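About Us

Posted February 24, 2025
By Denise Greenwood

Kettle is a small shop in Presham that sells mugs, pitchers, vases and jars. We also run a hire service for tableware and a mending bench for handles and chips. Carol Greenwood opened the shop and still does most of the buying. I look after the hire side, the orders and this website.

Before the shop there was a market table. Carol had taken early retirement from the school kitchen in Dristbridge and had been buying odd mugs for years, mainly from house clearances and from potters who were selling off pieces that didn't match. The first table was in June, on the square in Presham, and she sold most of what she brought. She went back the next month with more. By the end of that summer the spare bedroom was full of newspaper and boxes, and she took the lease on the old seed merchant's on Vemasau Lane, where we are now.

The name came from the sign painter. Carol had asked for "Greenwood's Kettle and Cup" and the board was too short for it. She liked the one word on its own. We don't sell kettles, and we get asked for them often enough that we now keep the address of the hardware store in Dristbridge by the till.

What we sell

Most of our stock is single pieces. We do keep a few sets, but the majority of people who come in want one mug, either for themselves or to replace one that broke. We buy by shape and color. A mug has to have a handle that a full hand can hold, and it has to sit flat. Carol tests the second point by putting it down on the table and pushing the rim with a finger. If it rocks, it goes back.

Color is the other thing. We lean toward plain glazes: lavender, mint, teal, yellow, amber. Patterned pieces come in when we like them, and they tend to go quickly in winter. Colored mugs with a white handle have been a steady seller since we opened, and we try to have them in more than one shade at a time so that people can mix them.

We also sell pitchers and vases. The pitchers are bought for milk, water or batter, and a good many of them end up holding wooden spoons. The vases are chosen to take a small bunch from a garden. We don't carry tall ones for long-stemmed flowers, as the shelves aren't deep enough to hold them safely.

The table

Everything that comes into the building goes across one table before it gets a price. It has a butcher-block top with a raised shelf in the same pale wood. Pieces wait on the shelf and are looked at on the main surface. We check the rim, the foot and the place where the handle joins the body, then turn the piece upside down and check the foot again with a fingertip. Rough feet scratch furniture, and we would sooner sand them here than have a customer find out at home.

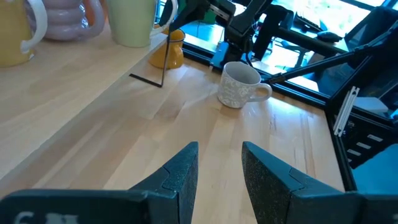

The sorting table, with a patterned white mug in the middle and a lavender vase and mint-green mug on the shelf behind.

We are asked fairly often whether we would sell the table. We would not. The pale top is useful to us because glaze colors read properly against it. On the dark counter at the front of the shop, lavender looks gray and the yellows look brown, and we have had mugs brought back because the color "changed" between the shop and the customer's kitchen. If you are matching a piece to something you own, ask us and we will bring it over to the sorting table for you.

Pieces with small faults are sold as seconds. They are marked with a pencil cross on the base and kept together by the door. A second may have a pinhole in the glaze, a drip, or a handle set slightly off straight. It will not have a crack. Cracked pieces are not sold for drinking from under any circumstances, and we don't sell them for plants either, having tried it once and had them come back as mugs.

Hire

The hire service started when the Presham allotment society wanted mugs for a seed swap and did not want paper cups. Carol lent them 40 from stock. They came back clean and in better order than they went out, and we have offered the service ever since.

Hire mugs are kept apart from the shop stock. They are mixed colors, and we don't take requests for a single color unless the order is a small one. The hire period is three days, counting the day of collection and the day of return. Mugs should come back rinsed. There is no need to wash them fully, as we do that here anyway before they go back in the crates. Breakages are charged at the seconds price.

Crates are packed with a divider between each mug, handles all turned the same way. Please pack them the same way for the return trip. If a divider has gone missing, use a tea towel and tell us when you drop off. 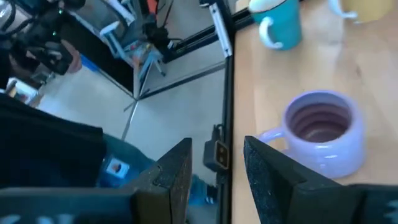 Mugs in lavender, teal and pale yellow on the table.

Mending

Roland Bramwell runs the mending bench. He worked in a picture framing business before he came to us and learned ceramic repair from his aunt. He takes in handles, chipped rims and lids. A repaired mug is for looking at or for holding pens, and Roland will say so when you hand it over. He will not repair anything that is going to be used for hot drinks, and he does not fill cracks in teapots.

Mending takes two weeks in the ordinary way and longer before the holidays. Bring all the pieces you have, including the small ones, and do not try glue first. Old glue has to be taken off before he can start, and that time is added to the bill.

Who we are

Carol Greenwood is the owner and buyer. She is in the shop most mornings. If you have pieces to sell, she is the person to see, and she prefers to look at them in person. Photographs are fine for a first question.

Denise Greenwood handles hire, orders and the accounts. I am Carol's niece. I joined when the hire book got too full for one person to keep up with.

Roland Bramwell does the mending and puts up the shelves.

Přemysl Danko makes some of the mugs we sell. He has his own studio in Dristbridge and brings us a load whenever he has fired enough to fill the car. He also tells us what went wrong with a glaze when we can't work it out ourselves. You can order from him through the shop, but he sets his own waiting times and they vary.

Derek Mottram delivers. He covers Presham, Dristbridge and the villages in between. For anything farther away we send by parcel carrier, double boxed.

Selling to us

We buy singles, part sets and whole boxes. We are always short of pitchers. We are rarely short of white mugs, so the price we can offer on those is low. We don't buy souvenir mugs, anything with a metal trim, or dinner plates. Please wash pieces first so that we can see the glaze.

If you are clearing a house and would like us to come and look, call ahead. Carol will give a price on the day for what we want and will not take away what we don't.

Visiting

The shop is at the lower end of Vemasau Lane, past the pharmacy. There is one step at the front door. The side door is level and we will open it if you knock or call. Parking is in the square. Bags and backpacks can be left behind the counter, and we would ask you to do that if they are large, as the aisles are narrow.

Children are welcome and may pick things up with two hands.

Sign up for the Kettle newsletter to hear when new stock goes out. You can unsubscribe at any time.

Contact | Hire terms | Delivery | © 2025 Kettle, Presham | Back to top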